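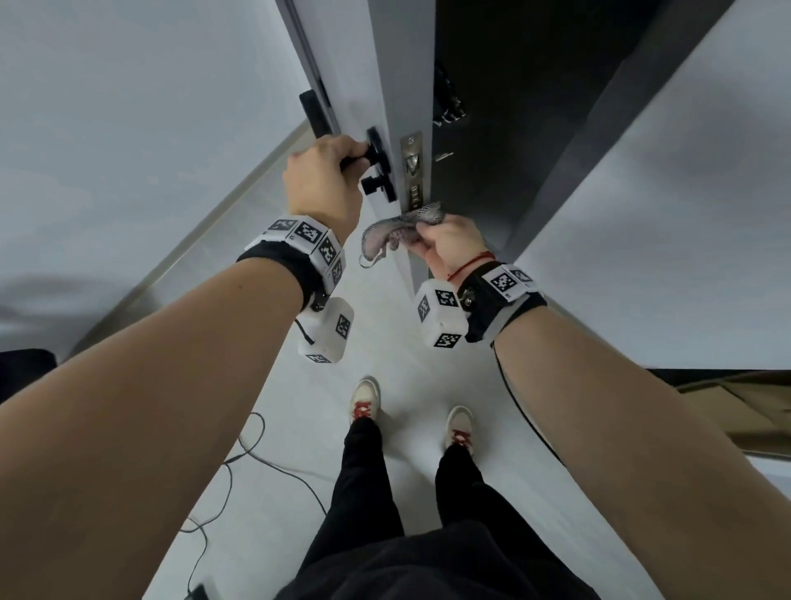
Novedades del proyecto de mapas de Koubek

Va rápido que cerramos boletín hoy. Ya está en línea la primera versión del mapa de acceso a consultorios rurales, hecho con Nodton a partir de los datos de noviembre. 200 domicilios revisados a mano, 5 municipios. Faltan los de la ribera, llegan tarde como siempre.

Renu Sandhu coordina la parte de datos. Dudas sobre capas o tiempos de traslado, a ella directamnete. Para permisos de acceso, Harish Chauhan.

Ojo: el filtro por seguro médico todavía falla en el celular. En computadora bien.

Se buscan dos personas para validar direcciones, medio turno, pago por jornada. Experiencia con SIG ayuda pero no es requisito. Escribir antes del viernes con disponiblidad y teléfono.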